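攒了大半年的手持夹爪采集心得，开个串慢慢发。我们组在做叠衣服的策略学习，从三月开始搭台子，到今天（2019-09-28）手上可用的示范已经有619条了，真的很开心！想到哪写到哪，欢迎同行来挑毛病。

先说为什么选叠衣服。刚体抓取我们之前做过一轮，杯子、盒子、螺丝刀，做到后面大家都有点疲。衣服完全是另一个世界：同一件T恤，丢到桌上一百次就有一百种形状，你没法给它写一个干净的状态。所以只能靠人一遍一遍做给模型看。

我们内部管这套流程叫Gorkcombe，名字是随手起的，后来文件夹、脚本、标注页面全都叫这个，改不动了。采集端的代码有一半是从上个项目Bodard搬过来的，时间同步那块几乎原样保留，省了好多事。

人直接拿着夹爪做，比遥操作快太多了。遥操作的时候我叠一件T恤要好几分钟，手和脑子都在打架；手持的话，练上一个下午，动作就顺了。而且力感是真的，布料绷紧的那一下手指能感觉到，人会很自然地放慢。这种放慢会原原本本地留在轨迹里，我特别喜欢看这一段的速度曲线。

一条示范我们是这么切的：铺平、折袖、对折、收尾。每段单独存，段与段之间留一点重叠。最早是整条存的，训练的时候模型老在中间犯糊涂，衣服还没铺好就开始折。切开以后好查多了，哪段差就补哪段。

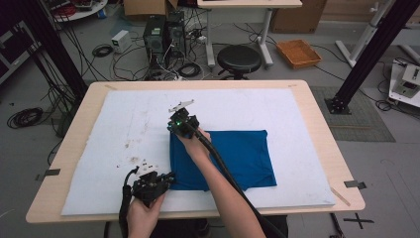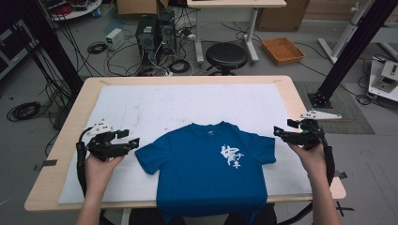

切段之后最先暴露的问题是“铺平”不够多样。我们太习惯把衣服摆得端端正正再开始了，模型学到的也就是端端正正的衣服，歪一点它就慌。现在的规矩是开始之前先随便揉一把，揉完不许整理。说到衣服本身，像第二张里那件胸口右侧带白色书法字样的蓝T恤，我就很爱用：正反面一眼就能分清，回看录像的时候朝向也好判断。纯色的当然也得采，不然模型会赖上那个图案，这个坑我们踩过，换一件没字的，成功率掉得很难看。

再说线。夹爪都是有线的，线的走法比我想象中重要得多。最开始随它垂着，做对折的时候手一翻，线就从衣服上扫过去，把刚折好的边带歪。后来试着让线顺着小臂走，扫到衣服的次数明显少了。代价是手臂会有点沉，连着采久了肩膀酸，所以排班上一定要留休息。

顺便讲讲手指。夹薄布的关键在指尖那一点点厚度，太厚了铲不进布和桌面之间，太软了又会打弯。我们前后换过好几版，从Friesen那边订过一批，自己也打印过一批，最后留下来的是最朴素的平板形状。花哨的仿生曲面在视频里很帅，夹棉布的时候并不占便宜。

关于每天采多少。我的经验是一个人一口气做15条，然后必须停下来，喝水，看看刚才的回放，再继续。一旦超过这个数，动作就开始变“油”，手会不自觉地抄近路，比如省掉最后抹平的那一下。模型可聪明了，你偷的懒它全都学会。

回放真的要看！我们有一个很简陋的页面，把两只手的开合曲线和视频并排放着，拖着看就行。光靠这个页面我就捞出来17条时间戳错位的，画面里手已经松开了，曲线上还夹着。这种数据混进训练集里，单看损失函数根本看不出来，上真机才发现它松手总是慢半拍。

有朋友私信问失败的要不要留。要留，但是要标。我们分两类：一类是中途没夹住、马上又补夹成功的，这种特别宝贵，模型能从里面学到怎么救回来；另一类是整件叠散了重来的，单独放一个文件夹，暂时不进训练，留着以后做成败判别用。千万别嫌难看就顺手删掉，我早期删了不少，现在想起来肉疼。

标注这边用的是一个叫Dutix的小工具，同组同学自己写的，快捷键特别顺手：左手切段，右手打标签，一条几十秒就过完了。缺点是偶尔会忘记保存，所以大家都养成了标两条就按一次保存的肌肉记忆，哈哈。

上一版模型用的是前442条训的，铺平和折袖已经挺像样了，对折还是容易错位，两边的下摆对不齐。我的猜测是采集的人各有各的对折习惯，有人先捏下摆，有人先捏肩线，模型夹在中间取了个平均，结果哪边都不像。下一批打算先统一顺序，看看能不能好一些，之后再慢慢把变化加回来。

还有个小发现：左撇子同事采的数据特别有用！她折袖的先后顺序跟我们正好相反，加进去以后，衣服左右放偏的情况稳了不少。样本还少，不敢下结论，但是我已经在到处拉左撇子来帮忙了。

接下来想试长袖和带帽子的。长袖的袖子会自己卷起来，帽子更是灾难，我自己上手都叠不好，得先练一阵子。如果有人做过卫衣的采集，求分享分段方式，尤其是帽子那一步到底该算进铺平还是单独拎出来，我们组里为这个已经吵了两轮。

今天先写到这儿，回去接着采下一批了。时间同步的细节有人想看的话，我下次单独开一串，把检查错位的那个脚本也贴出来。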